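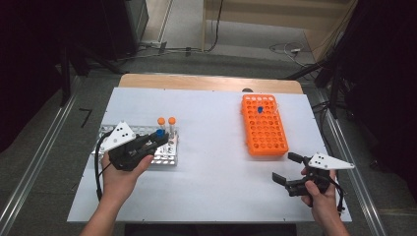 Re: [ernbridge-talk] Recount in the east ward - what happens now

Sorry all, typing this between things so it's going to be patchy. Going to answer the message from last night in bits because there were a few questions mixed in together and a couple of replies have already gone off in the wrong direction.

> I'm trying to work out where we stand. The count sheet on the door said
> 1701 to 1666 and then somebody took it down. Is the recount automatic or
> does a candidate have to ask for it? And are the postals from Pelletier
> in that total or not? I've been told yes by two people and no by one.

Not automatic. 35 votes is close but it's outside the margin where they have to do it on their own motion. One side has to ask in writing with a reason, and "it was close" has been knocked back before. The request went in at 4:40 pm, twenty minutes before the cutoff. I've seen the stamped copy. Haven't seen the reasons page, so please don't ask me what's on it.

Postals - no, not all of them. The first batch from Pelletier is in the 1701. The second batch isn't. That's why you got two answers, everyone was right about a different batch. Second batch is 14 envelopes so even if every one of them went the same way it doesn't change who's in front. It does matter for the turnout figure though and I'd still like to see them opened properly with scrutineers in the room.

> Also why did the hall booth come in so late? We had the school by 8
> and the library by half past and then nothing for ages. People were
> saying the boxes had gone missing.

Boxes did not go missing. Can we please knock that one on the head before it ends up on the community noticeboard page. I was at the hall from 6 pm until the end. They had nearly 700 ballots through that booth and one table to sort on, and the first tally of the bundles came out one short. So they did it again. Then again. The missing one was folded inside another one. Boring but there it is.

It finished at 10:50 pm. Phoned through at 10:55. The website didn't update untill after midnight and I reckon that gap is where the rumour came from.

> What did the informals look like? Seems high for a two horse race.

It was high. I don't have the split by booth yet and I'm not going to guess. What I saw at the hall was mostly people using ticks where they needed numbers, plus a fair few blanks. The ballot design changed this time, the instruction line moved from the top to underneath the names, and I think that's your answer for a lot of them. I put in a submission about this when the draft went out in May. Got a thank you letter.

If anybody scrutineered at the school or the library and kept their own notes on informals, could you send them to me off list? Photo of the page is fine. Doesn't need to be neat, mine certainly aren't.

> Last one - does the council sit in the meantime or is everything on hold?

It sits. The provisional winner doesn't get sworn in until the recount is done or refused, so the east ward chair is empty for at least one meeting. The old member is finished as of the declaration of the poll, they don't hang on. Which means the Simura road rezoning could come up with one vote missing. Worth a letter to the clerk asking for it to be held over. I've got a half written one - will post it here tonight if I get a chance, and you can all pick it apart.

Couple of other things while I'm here:

- The bus from Clikier did run on polling day, but only the morning one. The afternoon one was pulled and the sign at the stop wasn't changed. I've heard from four households who gave up waiting. If you know of more, get the time they were at the stop, that's the bit that gets asked for.

- Corflutes. Please go and get them, both sides. There's still a row along the oval fence and the fines notice period has started.

- Whoever has the key to the letterbox for this group, can you check it. There should be a reply in there about the boundary maps.

On the tone of the last few days - I know people are cranky, I'm cranky too, my preferred candidate is the one who's 35 behind. But the booth staff are our neighbours and most of them did a fourteen hour day. Have a go at the ballot design or the bus or the website all you like. Leave them out of it please.

Will write again when theres a date for the recount. If you want to scrutineer you need the form signed by the candidate beforehand, they won't take it at the door.

Gotta run.

Recent threads in ernbridge-talk
Recount in the east ward - what happens now
Simura road rezoning, draft letter wanted
Lost: grey scarf at the hall booth
Polling day bus from Clikier
Boundary maps - has anyone had a reply?
Candidates' night, notes and leftover chairs
Pelletier postal votes, first batch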